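Grornemero Wrist Kit
Demonstration recording for two-finger grippers

Home / Products / Data collection / Grornemero Wrist Kit

Grornemero is a recording kit for teams that train manipulation policies from demonstrations. It combines a wrist camera, a pair of instrumented fingers and a recorder that writes all streams against one clock. The kit is sold by Fuko as a complete set or as separate parts for arms already in service.

Overview

An operator guides the arm through a task by hand or by teleoperation. The recorder saves each attempt as one episode, with wrist video, finger pad images, gripper opening, joint positions and the operator's start and stop marks. Episodes can be reviewed on the recorder itself and flagged as keep, discard or check. Discarded episodes stay on disk until the session is closed.

The kit was developed for loose and deformable items: cloth, bags, produce, soft packaging. Objects of this type shift when touched, and a camera fixed above the table loses them behind the hand. The wrist view keeps the contact area in sight during the approach and the close.
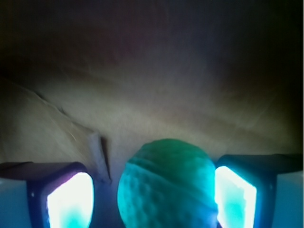 Pad lighting is set per session and stored in the episode header. Fixed exposure is the default and is recommended for training sets. Auto exposure is available for setup, but mixing the two modes in one set will trigger a warning at export. If room lighting changes during a session, close it and open a new one.

Recording a set

A typical set is 1,000 episodes of one task. Vary the object position and the fold of the cloth between attempts, and keep failed grasps if the failure is clear. The review screen lists failures separately so they can be included or left out at training time. Operators should change over at a fixed interval — the header stores an operator code, and a set recorded by one person tends to carry that person's habits.

Calibration

Run the finger calibration at the start of each day and after any pad change. The routine takes 5 minutes and needs no target. The camera-to-wrist calibration uses the supplied board and only has to be repeated if the bracket has been loosened.

In the box

Wrist camera with bracket
Instrumented fingers, 2
Spare pads, one set
Recorder with power supply
Calibration board
Cable set, straight and angled
Printed setup guide

Software

The recorder runs Dredora, which handles capture, review and export. Current release: Dredora 121. Releases before this one do not read the pad lighting field and will skip it without a message. A Nutsugah bridge is available for sites that already store their episodes there.

Compatibility

The bracket fits standard round wrist flanges. Adapter plates for other patterns are made to order; send a drawing with the request. The fingers replace the stock fingers of most parallel grippers. Not suitable for suction tools or for washdown areas.

Ordering and support

Quotes and adapter requests: Brenda Alarcón
Technical questions and calibration files: Eero Valtonen

Orders received by Friday noon are confirmed the same day. Replacement pads ship from stock. The next batch of complete kits is scheduled for May.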